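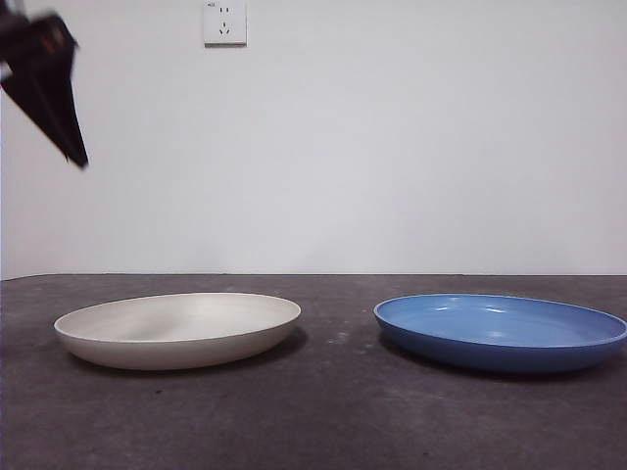
One plate each side, with a gap between them.

Kaj Bundgaard wanted to talk about screws first. I'd driven out to Lestport to ask him what it costs to set up a pair of small robot arms, and he spent our first coffee on the box of screws he forgot to order (he's still a bit sore about it!). "Everybody prices the arms," he told me. "Then you need clamps, and a mat, and a second power strip, and a table that doesn't wobble."

He plans equipment for Hinojosa, a small outfit that tests arms on kitchen chores. Plates, mostly. His spreadsheet has 43 lines, and only 3 of them are robots. I asked to see the dullest one and he scrolled straight to spare fingers, $517 for the year. "I'd fight for that line before any other."

Wayne Lambert, who signs off on the money, remembers it differently. "Kaj fought for every line," he said, laughing. They'd had quotes from Elturden and Pruna, and the cheaper one left out shipping and cables. Wayne caught that on the second read - I wouldn't have caught it at all.

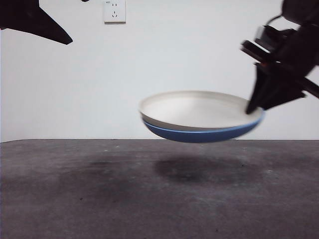

Should a small shop buy both arms at once?
Kaj would buy one, run it until you know what annoys you, and hold back the money for the second until then. He'd still get a table big enough for two.

They want to add a second table in October, and that's where the two of them part ways. Wayne would like to reuse what they have. Kaj wants the same cameras in the same spots, bought new, and he has set aside 10 percent for things he hasn't thought of yet.

"He calls it a cushion, I call it the screw fund," Wayne said. I asked whether he'd approved it. He had, that morning, and Kaj hadn't heard yet, so I got to see his face when he did.
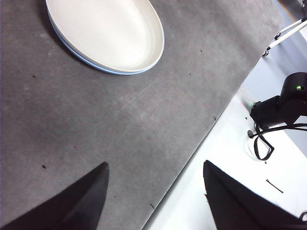
Stacked plates on the gray mat, seen from between the fingers.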